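Robot teaching by demonstration

Robot teaching by demonstration (also kinesthetic teaching, lead-through, or showing) is the practice of giving a robot a task by having a person do it, or steer the robot through it, instead of writing the motions out as code.

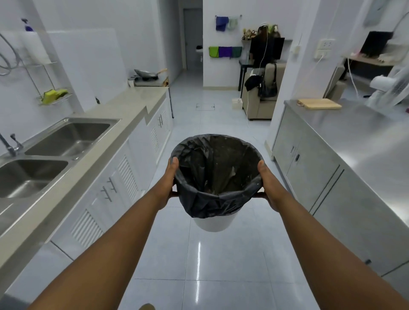

What is the difference between teaching by hand and teaching by remote control?

In hand teaching a person holds the arm itself and pushes it through the motion while the joints record. In remote control, usually called teleoperation, the person stands apart from the arm and drives it with a second smaller arm, gloves, a joystick or a headset.

Background
Lead-through began on factory floors, mostly paint spraying and welding. Operator grabbed the arm, walked it along the part, arm played it back exactly. Fine as long as the part never moved. Later methods fit a model to many recordings, so that the robot can cope when the bin or the cup is a bit to the left of where it was last time.

Methods
Hand guiding. Cheap, quick to learn, good feel for contact. Awkward with two arms, and the teacher's body tends to get in the way of the cameras.
Teleoperation. Slower to pick up. Recorded camera views stay clean. Lag is the usual complaint, anything over 189 milliseconds and most operators start to overshoot.
Watching people. The person does the job with their own hands, with a camera at head height, no robot involved. Fast to collect but the hands have to be maped onto a gripper afterwards.

Household tasks
Kitchen chores are a common choice: wiping a counter, carrying a lined trash bin, hanging a cloth. Soft things are the hard part. A garbage bag folded over a rim doesn't sit the same way twice, and a gripper that pinches only the bag may let the bin go. Teachers are normally told to grip rim and bag together - and to keep both hands in view.

The Wolusano collection
Wolusano is a set of 2693 recorded demonstrations covering 28 household tasks, put together at Multon. Each task was shown in at least 3 different homes. Recordings with a dropped object were kept and marked as failures. The Mirka toolkit reads the set and trims idle time from the start and end of each recording.

Dönmez scale
A rating for how smooth a demonstration is, from jerk and number of pauses. Low scores get thrown out before training. Critics say it punishes careful teachers, who pause more then hurried ones.

Limitations
Copied habits, good and bad. Small errors add up over a long task. Tiring for the teacher as well, esp. with a heavy arm.

See also
Teleoperation
Imitation learning
Teach pendant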